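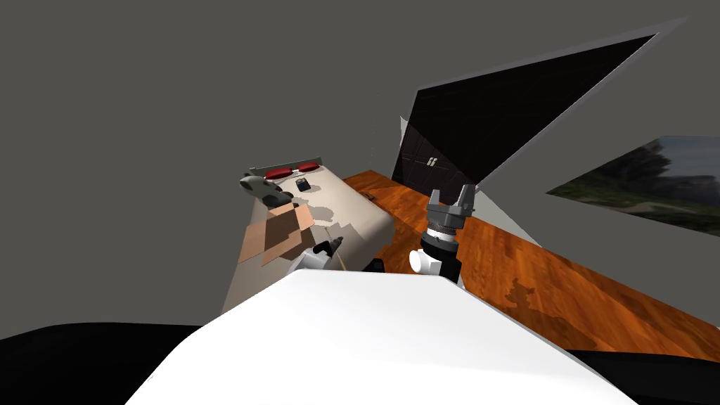
Small Town, Second Shift

I drove into Flumalville expecting to write a sad story. I had the notebook, I had the gas station coffee, and I had a pretty good idea of the empty storefronts I'd be walking past. Then I couldn't find a place to park.

Flumalville has 963 residents, and on the morning I visited a good number of them seemed to be standing in line at the bakery on Breser Street. I joined them (the cheese rolls are worth the trip by themselves) and got talking with the woman ahead of me, who turned out to be Larysa Stetsiuk, the person I'd come to interview. She runs the town's business office, and she paid for my roll before I could stop her.

"We lost the cannery in January, years back, and everybody figured that was it," she told me as we walked up the hill. "I figured that was it. I had boxes packed!"

What changed her mind was a phone call from Clunda, a company that makes hinges and drawer slides and wanted a building with a rail spur. The old cannery had one. It also had a leaking roof and a family of raccoons, but Larysa left that part for the second call.
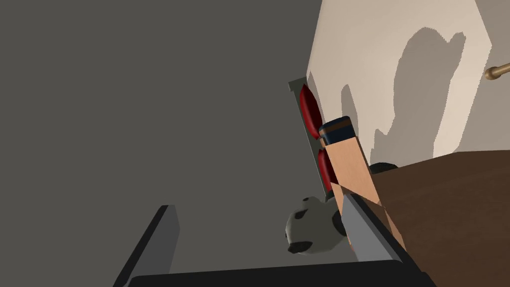
The talks went on for 2 years. The town didn't have much cash to offer, so it offered what it had: the county fixed the access road, the high school moved its shop class to late afternoons so adults could sit in, and the landlord agreed to a low rent until the plant was up and running. Larysa kept a folder of every email. She let me lift it. It's heavy.

Clunda opened with 36 jobs. That may not sound like much if you live in a city, but in a town this size it means the hardware store keeps its Saturday-style hours all week and the diner hires a second cook.

Marichka Polishchuk was one of the first people through the door. She'd been driving over an hour each way to a warehouse job, and she says the thing she noticed most that first month was daylight. "I got home and I could see my yard," she said. "It looked terrible, but I could see it." She's a line lead now, and she trained half the people on her shift.

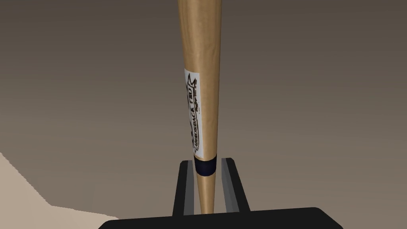

A wooden bat with an Adirondack Pro label.

I wanted to know what hasn't worked, and people were pretty open about it. Housing is tight. There are maybe a handful of rentals in town, and two of them need new furnaces. Child care is worse – Marichka's sister watches her kids, and she doesn't know what she'd do otherwise. The plant would like to add a night crew, but the manager told me he won't advertise for it until folks have somewhere to live.

Larysa has a list, of course. At the top is the Fedoruk building, a three-story brick place across from the post office that's been dark as long as anyone I met can remember. She'd like apartments upstairs and a day care on the ground floor.
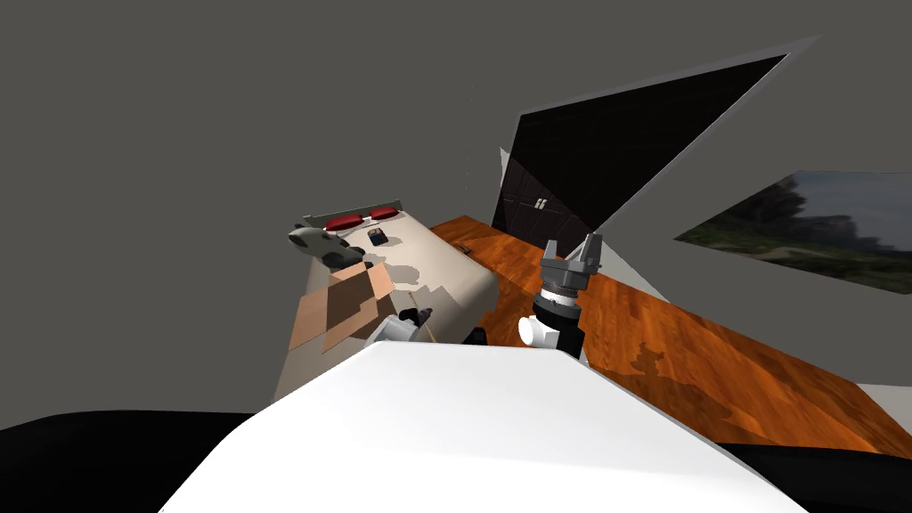
What the Fedoruk building needs

Mostly windows, and somebody patient. Larysa walked me through with a flashlight, and I'll admit I fell for it a little. The ground floor alone is 3,000 square feet, with tall ceilings and a staircase wide enough for a piano. A builder from the next county has been out to measure, and he's coming back with a price. She's nervous about the price.

I asked if she ever unpacked those boxes. All but one, she said, and that one is Christmas stuff, so she's leaving it alone. Then she had to run, as somebody from the county was waiting on her about the sewer line, and I went back down to Breser Street for another cheese roll. They were sold out.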